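April 6, 2021

Slept badly, up early, in before the heating came on. I had planned to finish the write-up on the wrist controllers this week and instead spent the whole day on one fridge door.

The question left over from February was whether the five-fingered hand is worth keeping on for household jobs or whether we should go back to the plain Wendel grippers and save ourselves the wiring. The Wendel is dull and it works. It closes, it opens, it tells you how hard it is pushing. The hand does a good deal more than that, and each extra thing it does has a cable and a setting. I have argued both sides of this so often that I no longer trust what I think, so today I wanted numbers in a notebook.

Started with the thumb. With the Wendel you need something to close on, and on a fridge door there isn't much that sticks out. With the hand I can leave the fingers up out of the way and use only the thumb at the join between the doors. I set the palm facing the fridge, brought the arm in slowly and stopped at the first rise in motor current.

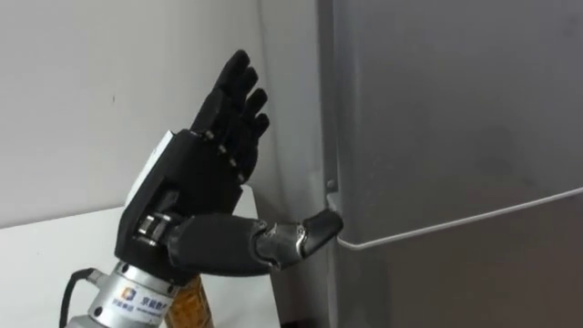 The current rises well before I would call it a proper push, so the threshold I carried over from the drawer tests is too timid for this. I raised it in small steps and wrote down each one. At the lowest setting it backs off as soon as it feels anything. Two steps higher it stays put and leans. After that I didn't like the noise from the wrist and came back down a step. I will leave it there until someone gives me a reason not to.

Sideways force is the weak point. Pushing straight in, the thumb is stiff enough. Pushing across, there is play at the base and the tip ends up a little way from where Evau says it is. Evau (the new controller software, I keep forgetting to write down what the names mean) reports the commanded position in the same column as the measured one if you don't tick the right box, and I lost most of an hour to that before I noticed two columns agreeing to the last digit. Ticked the box, threw away the morning's first log, started again at file 763.

Had soup at the desk next door. Rang the garage about the car. They want to keep it until they get the part.

In the afternoon we moved on to the arms. The near arm did the work and the far one stayed down by the hip with its motors idle. I had thought of using the far arm to steady the body against the fridge, and I still might, but it would mean two things changing at once and I'd never know which of them had helped. Cables were a nuisance all day. They loop round the shoulders and hips and every time the elbow bends sharply I find myself watching the cables and missing what the hand does.

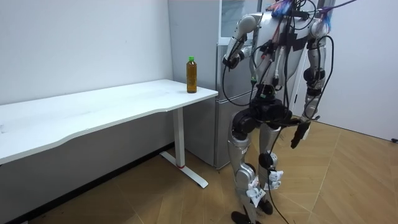 Reiko Nomura asked why I was comparing hands at all when the delay was the same for both and bigger than any difference I was likely to find. She had been reading the log over my shoulder. By her reckoning the time from a change in current to a change in motion was 300 milliseconds, and in that time the thumb has already slid or not slid, so all my careful thresholds were being acted on after the event. She would swap the controller first and leave the hand question alone.

I said the old controller was in a box in Giannakopoulos's store room and that I had signed it back in myself. She said then I could sign it out again. Fair enough. But the delay isn't the same for both, as I found when I went back over the Wendel logs. The Wendel has its own small loop in the gripper and stops by itself. The hand has to send everything up the arm and wait. So the comparison is partly a comparison of where the stopping gets decided, and I ought to have seen that at the start. I've written it at the top of the page in capitals.

After that we did a set of slow passes along the door's edge with the door open. I wanted to know how near the black housing could get before it fouled the metal, and whether the head camera could see enough of the contact to be of any use. In close the housing hides a lot. The head camera gives me the door and the inside of the compartment very nicely, and the part I care about is down at the bottom behind the housing. The fixed camera has the opposite trouble. It sees the arms and legs well and has no chance of showing me a gap that small.

I did 3 passes at each speed. The slow ones were good. At the middle speed the arm wandered and I stopped the last one by hand. I didn't bother with the fast one.

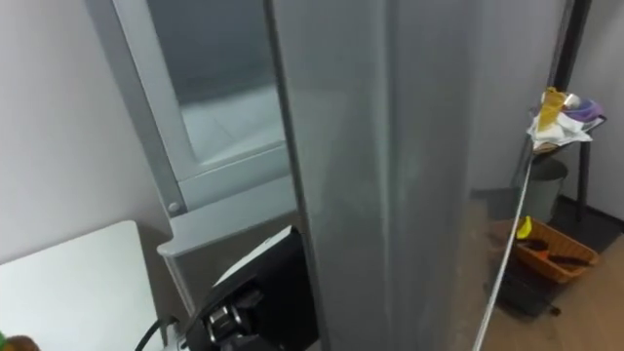 Emese Gál wrote back this evening to say that she wouldn't use either camera for this. Put a cheap one on the wrist, she says, accept that the picture will be ugly, and use it only for the last bit of the approach. She did that with a different arm and the only real trouble was the cable, which she taped on the outside and retaped every morning. She also says I'm being unfair to the Wendel. With longer fingertips, cut at a slant, she thinks it would get behind a door edge as well as any thumb, and she has a drawing she can send.

I've asked for the drawing. I'm less sure about the wrist camera. It is one more cable in a place that already has too many, and the Allow mount we have would need a new plate.

Last job was the approach with the head camera alone, arms kept down, to see what the software picks out before anything moves. It is a harder view than I expected, all white and grey. It found the line where the table stops without any help, and it found the fridge's left side, though it wanted that to be dead straight and upright and it isn't. What I need is the line between the doors. There are no handles to aim for from there, only the two rounded ridges close together, and the software kept jumping from one ridge to the other. When I made it treat the pair as one thing it settled. It also took the short grey scuff on the tabletop for an edge, twice. I could mask the table out, but then the mask has to be redone whenever the robot stands somewhere else, so I'd sooner raise the minimum length and let the scuff drop out that way.

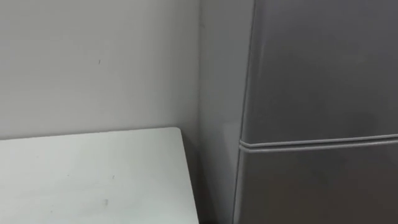 The head camera stays, then, for finding the door, and something else will have to do the last part. I tried the line finder again with the longer minimum before packing up. It ignores the scuff on the table now, and the little dark fleck on the wall doesn't trouble it either. It still holds on to the corner where the walls meet, but that's a real edge and I can live with it.

Where it stands tonight: the hand reaches places the Wendel can't with its present tips, and it reacts later. The Wendel hasn't had a fair go at the door yet. I need the old controller out of the store, Emese's drawing, and a morning without phone calls. Copied the logs to the other disk. Forgot to buy bread.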